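# What the second arm would really cost us
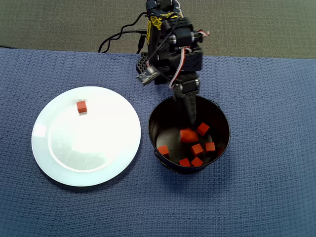
Every spring the same argument comes around at our little shop in Landonton: do we buy another arm, and if so, which one. This year the argument comes with a quote from Nadon and a spreadsheet with my name on it, so I have been trying to be a grown-up about it. The quote is for 2,221 dollars. The salesman's pitch, boiled down, is that a better arm means better picking, and better picking means we can finally sort small parts without a person standing there. Maybe. But look at what the sorting job amounts to right now. One orange-red cube on the plate, seven still in the bucket, and a gripper that has to get down past a metal rim before it can even think about closing on something. I don't see a line item in the Nadon quote for that rim.

I keep coming back to this because vendor demos never have rims. They have a flat white table and parts spaced like place settings. I watched the Nadon demo twice, and in both runs the arm came straight down, closed, and went straight up. Very pretty. I asked if they had footage of it reaching into a container with walls and was told that this was "a matter of integration." In my experience that phrase means I pay for it.

So, the budget. The arm is the big number, and the big number is the one everyone wants to fight about. I would like to fight about the small ones.

| Item | Dollars |
|---|---|
| Nadon arm, base kit | 2,221 |
| Spare gripper fingers | 111 |
| Cables, mounts, odds and ends | 200 |

That third line is a guess, and I think it's a low guess. Wiring is where our last budget went to die. The cables on a small arm hang off it, loop around behind it, and tug on things, and every one of them has a connector that somebody will have to replace on a Monday. I had to argue to get the line in there at all. The first draft had zero next to it, as if the thing were going to run on good intentions.

The spare fingers I'll defend to anybody. Flat fingers are fine for cubes. A cube is about the friendliest shape you can hand a two-fingered gripper, and we still spend a lot of time on the ones sitting close to a wall. Get a finger between the part and the wall and you're fine. Can't get it in there, and you are pushing the part around the bottom of a bucket. A fancier arm has the same problem if it has the same fingers, and as far as I can tell from the spec sheet, the Nadon kit ships with more or less the same fingers.

The other option on the table is Higuchi. Their arm costs more up front, enough that I left it out of the table so people would keep reading. What I like is that they sell the wrist separately. What I don't like is everything in the wrist's brochure after page 2. It claims the wrist will "learn your workspace," and I would like to know what that means when my workspace is a waffle-textured mat on carpet and I straighten the mat by hand.

Speaking of which, carpet. If we spend real money on an arm, it should not be working over carpet. A rigid bench would do more for us than another decimal place of accuracy, and we could build one out of lumber for less than the shipping on either arm. I put this in the spreadsheet as well and someone deleted the row. I put it back.

There's also the option where we buy nothing. I know this is not a fun thing to write on a blog that is mostly about buying stuff, but the arm we have is modular. Servos, brackets, screws. When a servo goes, you swap the servo. Project Jarell (our name for the sorting job, please don't ask) was supposed to prove that we'd outgrown it, and I don't think it has proved that yet. What it's shown me is that we don't know our own failure rate. We have opinions about it. We have one person who says it drops parts all the time and another who says it almost never does, and they're both talking about the same week.

Before I sign anything I want 200 picks logged on the current arm, same bucket, same plate, same cubes, with a note for each miss saying what went wrong. Did it fail to reach, fail to see, or fail to grip? If most of the misses come down to reach, then fine, a longer arm is worth talking about. If it's grip, that's 111 dollars for fingers and I get to be smug. If it's seeing, neither quote on my desk helps us at all and we should be shopping for a completely different thing.

Nadon says the price holds through September. I've noticed that prices always hold until right before you're ready to decide. They also offered to throw in a year of support, and when I asked for the support terms in writing I got a link to the home page.

So the spreadsheet stays open, the bench row stays in, and I'm starting on the log tomorrow. If you've used the Higuchi wrist on anything deeper than a dinner plate, leave a comment. I'd like to hear from someone who paid for theirs.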